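Where the Dishes Go: A Study of a Shared Kitchen Counter

Print this page | E-mail this page

Submitted by Brittany Nguyen and Hemant Kanaujia
Course advisor: Bernadette Hayes

1. Background

Our project looked at how a shared kitchen counter is laid out for washing up. We wanted to know whether the sink, the drying rack and the dishwasher sit close enough together that a person can clear dishes without walking. The counter we chose has a double stainless steel sink, a pull-out dishwasher drawer and a long stretch of white worktop that people also use as a desk.

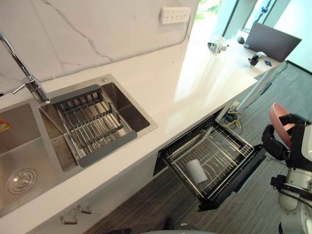

We kept a log through July. Each time an item was set down near the sink, we wrote down what it was and where it ended up. The log has 559 entries. Zahira Jugah checked the entries and removed 9 that had been written twice.

2. What we found

Cups were the most common item by far. Most went to the roll-up rack first and stayed there until someone needed the space. The rack can sit over either basin, and people moved it to suit themselves. When it covered the basin they wanted, they usually slid it over - very few took it off the sink.

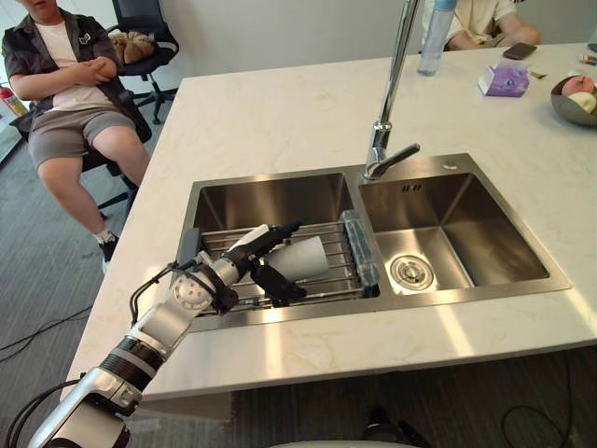
The other problem was personal items. Bottles, phones and laptops share the same surface as clean dishes, and there is no shelf for them. Ramesh Singhal suggested a tray at the far end of the counter, and we tried this for 5 days. It helped in the mornings but was full by 3 p.m. 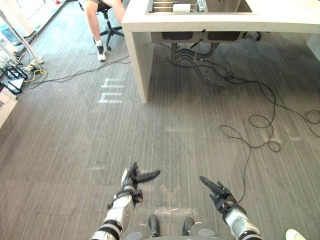
3. Recommendations

Keep the rack over one basin and leave the other clear. Put in a small shelf for personal items away from the sink.

12 shares | 2 comments

Related reports
- Drawer Dishwashers in Small Kitchens
- Codgate Hall: Storage Survey
- Carpet or Tile Near a Sink?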